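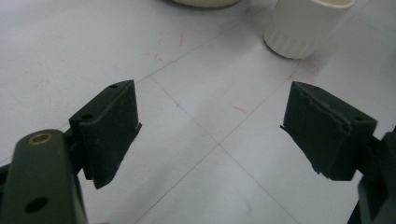 I finished the kitchen table top in August 2025, and this post is mostly for my sister-in-law Agnese, who wants to redo hers and keeps asking me what I did. The old top was a dark brown thing that came with the apartment in Bestham. It had rings all over it and a burn near one corner from before my time. I wanted white and I wanted it matte, no shine at all. The one part I went back and forth on was the lines. I ended up with thin gray ones, faint, crossing on the diagonal so the surface reads as big diamonds. From a chair you hardly notice them. Up close you do, and I like them more than I thought I would.

I set aside 400 for the whole job and came in under, mostly by keeping the old legs. Darlene Tremblay lent me her sander and a box of discs, and I went through more discs than I had planned on. The old finish came off slowly. It gummed up everything, including my hair.

I used 100 grit to start, then worked up from there. After that came primer, two coats, and then the white, three coats. I let each one sit overnight. The can says you can recoat sooner. I tried that once on a shelf in January and it peeled, so I don't do it anymore.

For the lines I marked both edges with pencil, stretched a string corner to corner, and taped along it. Two strips of tape with a thin gap, gray paint in the gap with a small flat brush, tape off while the paint was still a little soft. I did all the lines going one way first and waited a day before starting on the others. One of them bled under the tape and I had to touch it up with white – a toothpick worked better than a brush for that.

Then a matte clear coat. Get one that says it doesn't yellow. Arūnas at the paint counter in Pelum talked me out of the first one I picked up and I'm glad he did.

Things I would change: I'd do it outside next time. I had the top on sawhorses in the front room for 5 days and we ate on the couch. I'd also buy better tape from the start.

It wipes down fine with a damp cloth. Coffee comes off if you get to it the same morning. I haven't tried beets yet and don't plan to.

Agnese, the sander is still at my place if you want it before it goes back to Darlene. The leftover gray is in the hall closet, second shelf.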